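Chapter 4
Getting a Junior Hockey Team on the Road

I spent 10 seasons booking buses for the Naylor juniors, and I still get a knot in my stomach every October.
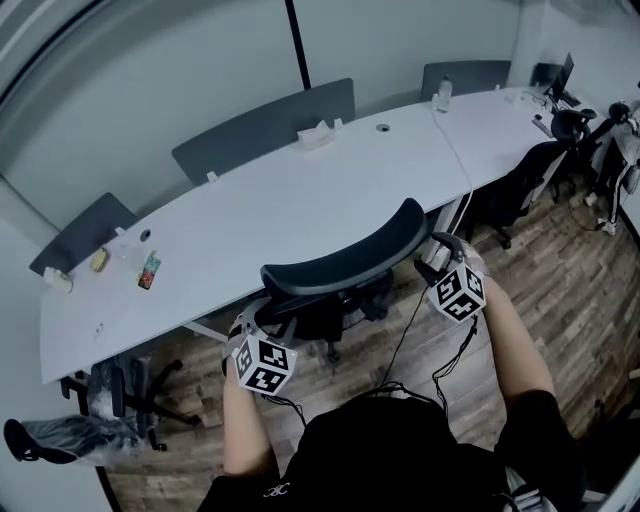
My first road trip was to Findport, 97 miles each way, and I'd packed 40 sticks and no tape (yes, really!). We bought some at the rink, at rink prices, and I heard about it all the way home.

So before we get to league schedules and ice contracts, I want to start with the bus. Who rides, who pays, what happens when the game runs to overtime and your driver is out of hours? We'll work through a weekend at Skaline first, then build a travel budget from scratch. Grab a pencil, you'll need it by the second page.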